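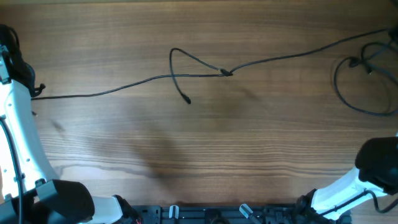 Gidby split lead on a wood worktop: junction near the middle of the run, short branch ending in a small black connector tip.

Gidby Split Lead, Black

Last updated: 6/10/25

Print this page | E-mail this page

The Gidby is a thin black cable that divides into two branches at a single junction. It is sold by Tikham for low-voltage use on benches, desks and fixed work surfaces where one supply has to reach two points. It carries power only. There are no data conductors in any version.

Construction

The conductors are stranded copper, tinned at both ends. The outer jacket is matte black PVC, the same on the main run and on both branches. At the junction the conductors are crimped, soldered and covered by a compact molded sleeve. The sleeve is deliberately small, so from a normal working distance it looks much like a knot in the cable. It is a permanent joint and cannot be opened for repair.

The two branches are wired in parallel. Neither is switched, and neither has priority over the other. A load on one branch will lower the voltage available on the other in proportion to the current drawn, which should be allowed for when the branches are long.

Lengths

Main run, supply end to junction: 1000 mm
Long branch, junction to end: 700 mm
Short branch, junction to connector tip: 56 cm

Lengths are measured with the lead pulled straight and without tension. A lead taken out of its bag will hold some of its packed shape, and the short branch in particular tends to stand up in a narrow bend where it was folded. Measure after straightening.

An extended version with a main run of 3000 mm is made to order. Branch lengths on the extended version are unchanged. Orders for it close at the end of November and are built as one batch.

Connectors

The short branch ends in a small black barrel connector with a straight body. The long branch can be ordered with the same connector or with bare tinned ends. The supply end is always fitted with a plug. Polarity is center positive throughout. Reverse-polarity versions are not stocked, and adapters are not recommended as they add length and weight behind the tip.

Routing on a work surface

Fix the main run first. Place the junction near the point where the two loads separate, then run each branch out from it. The junction should lie flat. Do not put a clip over the sleeve; place clips on either side of it with a few inches of free cable between.

Avoid pulling a branch back sharply against the direction of the main run. A wide loop is acceptable. A tight peak puts the bend in one spot, and the jacket will whiten there before it cracks. If a branch has to double back, form the curve by hand before the clips go on.

Adhesive clips hold well on sealed or varnished wood. On oiled wood they do not, and screw clips should be used. Clean the surface with a dry cloth before applying adhesive clips and leave them unloaded overnight.

Storing spare length

Excess cable should be coiled in loose loops and placed at the edge of the surface, clear of moving equipment. Coil each lead separately. Leads stored together in one heap tend to pass through each other's loops, and the small plugs catch when the bundle is pulled. Start from a plug and work backward when untangling. Do not shake the bundle.

Hook-and-loop ties are suitable. Nylon zip ties are not – they are nearly always pulled too tight, and cutting them off damages the jacket.

Inspection

Check the jacket on both sides of the junction sleeve and directly behind each connector. Replace the lead if conductor is visible, if the sleeve turns independently of the cable, or if the supply to one branch is intermittent. The Gidby is not suitable for outdoor use or for continuous flexing. For moving installations see the Noguchi series, which has a silicone jacket and a larger junction.

Ordering and questions

The standard Gidby ships from the Ikville warehouse. State the termination required on the long branch when ordering. Technical questions go to Vilgot Myklebust, made-to-order lengths to Åsmund Eklund. Cut or re-terminated leads cannot be returned.

Print this page | E-mail this page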